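Subject: Re: [skenumine-cooks] Boiling corn, how long is too long

On the list, a member in Friesen wrote:

> I've read the whole thread and I'm more confused than when I started. My grandmother's card says 20 minutes at a rolling boil with sugar AND salt AND a splash of milk. The back of the Redar cookbook says four. Somebody here said they microwave it in the husk, which sounds like something you'd do on a dare. I only cook for myself and I don't own a big pot. Can I get one straight answer before October, when the stand closes and the question goes away by itself?
>
> Also, is the salt really what makes it tough?

One straight answer from this list would be a first, but I'll have a go.

Four minutes. Start the clock when the ear goes in, with the water already boiling. Your grandmother wasn't wrong, exactly. She was cooking a different vegetable. The old field varieties were starchy and turned starchier by the hour, and if the corn had spent two days on a truck, a long boil was the only thing standing between you and a plate of gravel. The stuff they sell now at the Cindberg road stand has been bred so sweet that you can eat it raw over the sink, and I have, more often than I'd like to admit to people I cook for.

The milk is harmless. I tried it side by side a couple of summers ago and could not tell which ear was which, and neither could the dog. What you get for your trouble is a pot with a ring around it. Sugar is the same story with this year's corn: it's like putting syrup on a doughnut.

As for salt, I used to repeat the toughness thing at parties (I don't get invited to many). Then I cooked one ear in salted water and one in plain, and ate both, and had a perfectly nice lunch. If there was a difference it was smaller than the difference between two ears out of the same bag. Salt it at the table, where you can taste what you're doing.

Now, the pot. You don't need a big one. Most of us own a giant stockpot because a relative gave it to us, and we drag it out twice a year and complain about the gas bill. 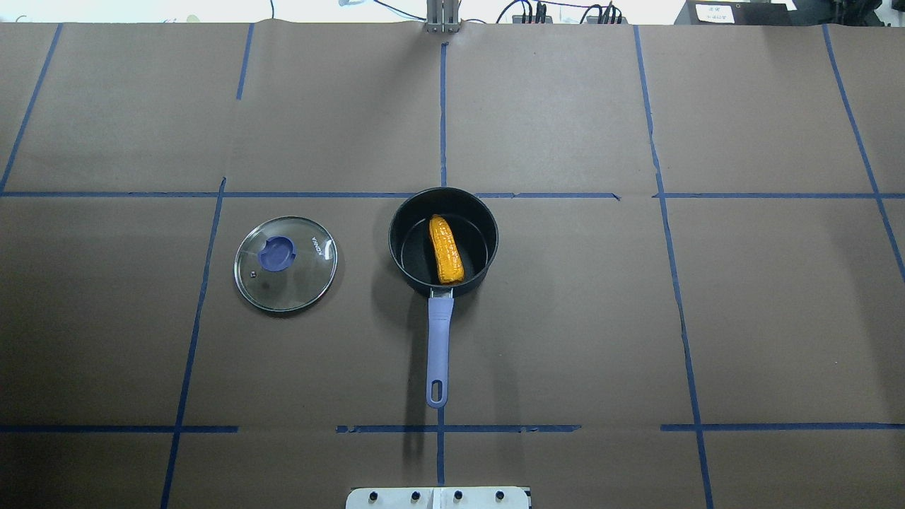 For one person, a small saucepan and an inch or two of water will do it. If the ear's too long, snap it in half. Put a lid on and let the steam cook whatever the water doesn't reach. Turn it once if you're the anxious type. With that little water it comes back to the boil almost at once, whereas my stockpot takes so long to recover that I've lost interest and eaten the bread.

On the microwave method: I came in ready to sneer at it and I'm sorry to report it's good. One ear, husk on, 4 minutes on high, then leave it alone for a bit. Cut off the stalk end, go up past the first row or so of kernels, grab the silk end with a towel and squeeze. The corn slides out clean, silk and all left behind. It's also hot enough to remove your fingerprints, so I meant what I said about the towel. Mine is an old machine, so yours may want less.

What nobody in the thread has argued about, for once, is freshness, and that matters more than any of this. Buy it the day you eat it. If you can't, leave the husk on, put it in the fridge, and don't pull the leaves back at the stand to have a look. Feel for the kernels through the husk. The Cindberg people have put up a sign about the peelers, and they've underlined it, and I believe a second sign is coming.

Leftovers: cut the kernels off and fry them hard in butter until they start popping at you. Black pepper, a squeeze of lime if you have one. I like this better than the corn it came from.

I see the archive has 217 messages under the word "corn," and I'd guess 90 of them are the butter argument. Please don't start it again on my account. I roll mine on the stick, yes, the actual stick, and I'm not taking questions.

P.S. to whoever asked about freezing: blanch it first, cool it fast, and freeze the kernels flat in a bag. I skipped the blanching once and ended up with 80 ears' worth of something that tasted like a wet cardboard box. We ate it until March.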